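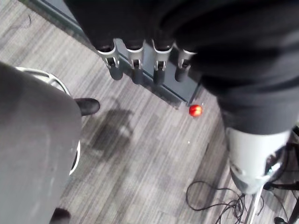
Verncombe, June 24th

I went to the Mohmand open day for the robot and spent most of it asking about upkeep (sorry, folks!). The knuckle joints get dusted daily, and the fingertip pads are wiped down before every shift. 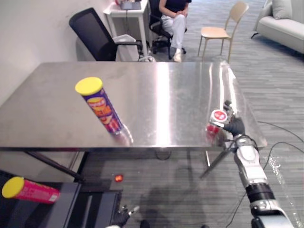

Page last changed: June

Setup takes them 46 minutes – arms first, then the hands, then a slow pass over the steel table.

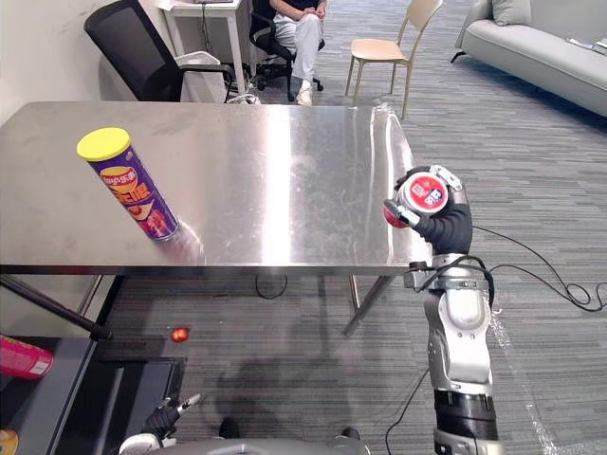 Grip checks were what I really came for. Each hand opens and closes 100 times with nothing in it, and after that it gets real things to hold. A small can like the one with the red top is a nice test, with the fingers wrapped right up by the rim. I could've watched all day!

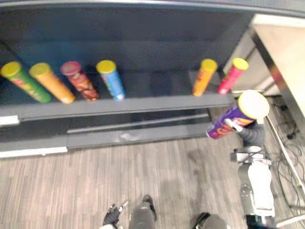 Elba Yáñez wrote to me afterward that at Bronineck they change the pads every 241 hours, and she'd check the wrist cables on the same day.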